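Filed under: Health & Home

Cleaned out my mother's medicine cabinet after her move to Skusville. It took most of a morning. Posting what I learned in case you have the same job ahead of you.

Start with the dates. Hers went back years. Anything expired went in one bag, anything she still takes went in another.

Call the pharmacy before you toss a prescription. Clyde Bellamy at the Skusville counter went through her list with me and found 3 she had been told to stop in June.

Pill bottles and small containers.

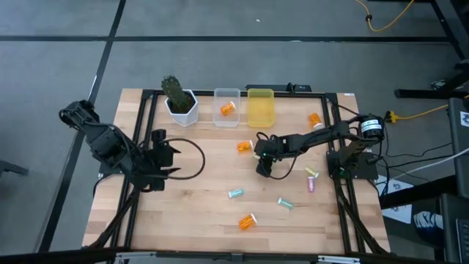
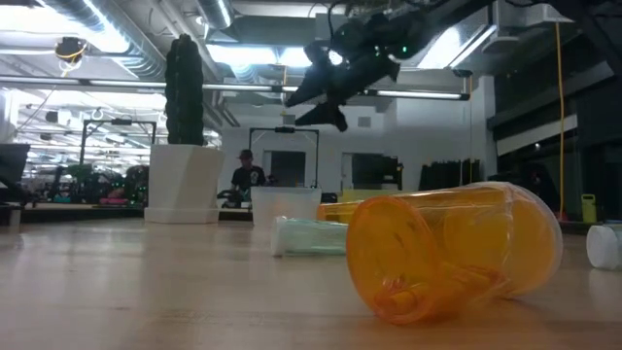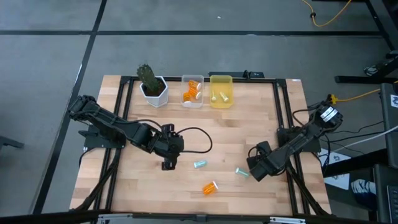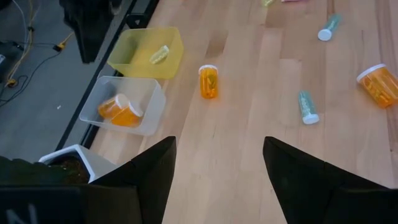 Black out the name and prescription number on every label before the bottle leaves your house. A thick marker works. Peeling takes forever.

Don't flush anything unless the leaflet says to. Our town has a drop box at the police station. It doesn't take needles or inhalers, so ask about those separately.

My neighbor Montserrat Bañuelos keeps one sheet of paper taped inside the cabinet door with drug, dose, doctor and refill date. I copied her. Mom can read it without her glasses if you write big.

Check the purse and the nightstand too. I found a 60-count bottle of the same blood pressure pill in each.

Next up is the linen closet. If anyone knows who takes old towels, let me know.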